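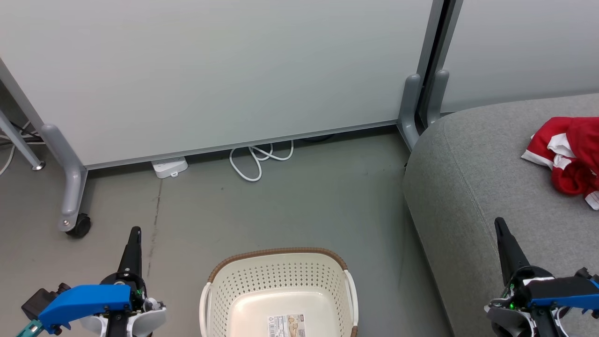 The Dritness panels between the sofa and the work corner, with the power strip on the floor below.

Dritness free-standing partition panels – review after eight months of use

I bought two of these panels in February for the front room of our small office. We needed a wall, but the lease does not permit to build one. A quotation for a glass partition arrived at 1903 dollars without the installation, so I began to look at panels on feet. Dritness is sold in my city by a shop named Flundham, and I paid 651 dollars for two panels with their legs and hardware. Delivery was extra and took nine days.

I write this review from the side of a person who uses the panels every day and also cleans under them. I have read other reviews before buying and most were written in the first week.

Assembly

The boxes are long and you need two people. My colleague Philomena Abugri held the panel upright while I fixed the legs. The printed instructions are only drawings, and the drawing for the leg is too small. I put one leg the wrong way and had to start again. After this mistake the second panel went quickly. All the keys you need are in the bag, but the keys are of soft metal and I would use your own if you have them.

One advice: decide the place of the panels before you assemble them, and do it in the room where they will stay. A finished panel is awkward to turn in a doorway.

The surface

The colour is a plain white with a little grey in it. It does not look cheap. In the morning light it becomes a bit greenish, which surprised me at first, but our floor has the same tendency so it suits the room. Finger marks come off with a damp cloth. I tried one time to attach a paper with strong tape and the tape left a line of glue, which needed some patience to remove. Now I use the weakest tape I can find.

Feet and stability

The feet are the part I like most. They are grey metal, curved, and they come out enough from the panel that I don't worry when somebody passes with a bag. On the side away from the sofa, the leg ends in a small black caster wheel. The wheels are small for a panel of this size. They go well on our smooth floor, but I would not expect much from them on a carpet, and I would not pull the panel over a door threshold without lifting it.

If you have a slope in the floor you will notice it here. Our building is old and the bottom edge of the panel does not look quite parallel to anything. A spirit level helped me less than I hoped.

Two panels together

Joining the panels in a straight line is where I take away some points. The website photos show them like one continuous wall. In our room the uprights stand next to each other with a narrow dark gap between them, and no amount of pushing has closed it. I asked Flundham about it and Amerley Agyeman from their customer desk answered the same day, very politely. She told me a joining strip exists for a different range, but not for this one. You cannot see much through the gap, so for privacy it is fine. For the eye, I would prefer it closed.

The space underneath
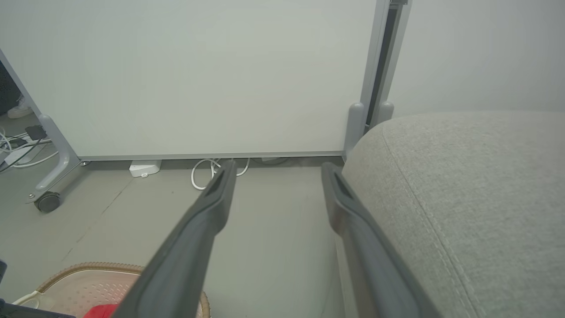 Sound passes under the panels, and you should know this before you order. My colleague takes phone calls on one side and I can follow every word from the sofa. The bottom rail sits slightly above the floor, so the board never touches it, and the caster lifts things nicely for cleaning: a flat mop goes below without moving anything. Dust also goes below, of course. For cables the opening is practical. Our power strip lies under the panel and the white cable can pass from one side to the other, only I have still not found a tidy way to keep the loops together.

Compared with others

Before these I looked at the Codar screen, which costs 568 dollars for the pair and is covered in fabric. It takes the sound better but it has fixed feet, and a fabric screen near a coffee machine is not a good idea in my opinion. The Dogbe model is 800 dollars and feels heavier. I saw it in the showroom and the legs were too deep for our room, where the arm of the sofa stands close to the partition.

Would I buy again?

Yes, for dividing a room where you sometimes change your mind. For a quiet office, no. I give four stars out of five, and the missing star is for the gap and the small drawings in the instructions. If Dritness makes a joining strip for this range I will order one and update the review.

Posted 28 October 2025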